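Week 9: Gathering demonstrations

Last week we looked at the learner. Now for my favourite part — the examples it feeds on! Every demonstration is a colour video paired with joint angles and the gripper command, saved at each time step. The Onberg set we'll use in the lab has 460 of them, all done with handheld tools.

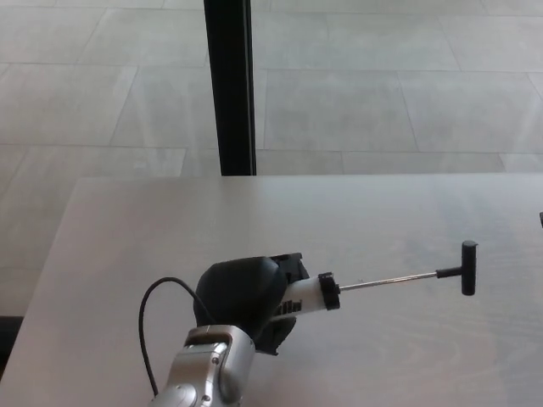

Fig. 2. T-handle tool held in the gripper over the table.

Look closely at how the tool sits in the fingers. A small change in grip moves the far end a long way, so vary your grasps on purpose and write each one down. Keep the failed tries too — they're gold when we get to labelling!

Before the lab: read the Seol notes and sketch a recording plan for one tool of your choice.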